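Shayne Waaka
16/02/2019

My aunt has left me her button tin, and with it, apparently, a position in Fendthorpe society. A thread.

I say tin. There are 21 tins. One of them had held MacLeish shortbread and still smells of it, which made me hungry for most of the afternoon.

She never threw a button away. Shirts went for dusters, coats went to the church sale, but the buttons came off first. Somewhere in this county are a great many people holding their second-hand cardigans shut by hand.

Hanne Peltonen from two doors down came round to offer her condolences and left with a set of green toggles. She had been waiting for those toggles, she said, for years. I didn't like to ask how many.

I looked up what old buttons sell for. A man online wants £400 for a jar of them. He has wanted £400 for it since October.

My mother's view is that I should keep the lot "in case". In case of what, she won't say. I own four shirts and two of them are polo necks.

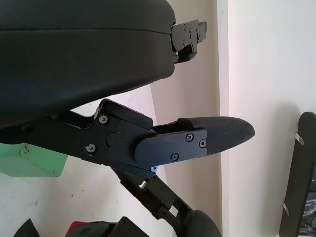

Two silver screws by a round black hub. No buttons.

Anyway, tin nine is all brass and anchors. Nobody in our family has ever been to sea - my aunt was sick on the pedalo at Clarell.

If you've lost a button since the war, send me a drawing and the diameter. Postage is on you.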